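Winter Knits Storage Project
Yvonne Pearce and Agnes Rutherford

Our aim was to find a tidy place for hats and other soft things in a shared study room. We began with a pink beanie with a ribbed cuff.

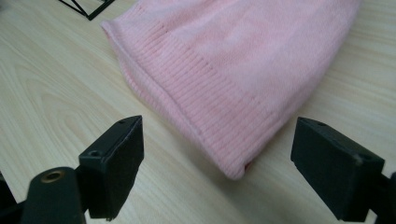
Trying the file sorter

A black wire sorter takes up little desk space, but soft fabric sags over the low wires — we noted this as a fault.
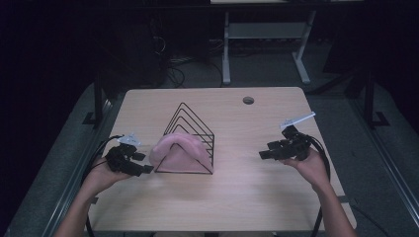

Would a hook be better?
For one hat, probably. A sorter suits two or more.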